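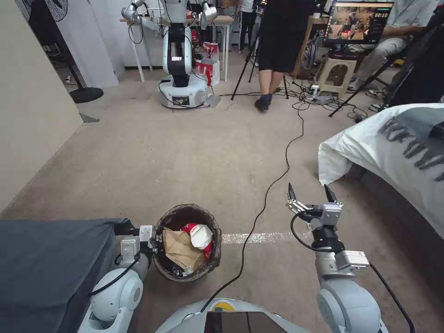

Woven wastebasket with a paper bag and a paper cup inside, beige carpet.

Emptying and Cleaning a Woven Wastebasket

Woven baskets hold fine debris between the strands, so tipping them out is only half the job.

1. Lift out the large items first. Flatten paper bags and set them aside for recycling if they are clean.
2. Check cups for leftover liquid before moving the basket. Paper cups go in the trash unless your hauler accepts them.
3. Carry the basket to the outdoor bin. Invert it and tap the base.
4. Vacuum the inside with a brush attachment, working from the rim down.
5. Wipe with a damp cloth. Do not soak. Let it dry for nearly 2 hours, upside down.
6. Vacuum the patch of carpet where the basket stands, then put it back.

For baskets used without a liner, repeat every 21 days.

Revised in February by Duarte Macedo. Step 5 previously called for a wet sponge.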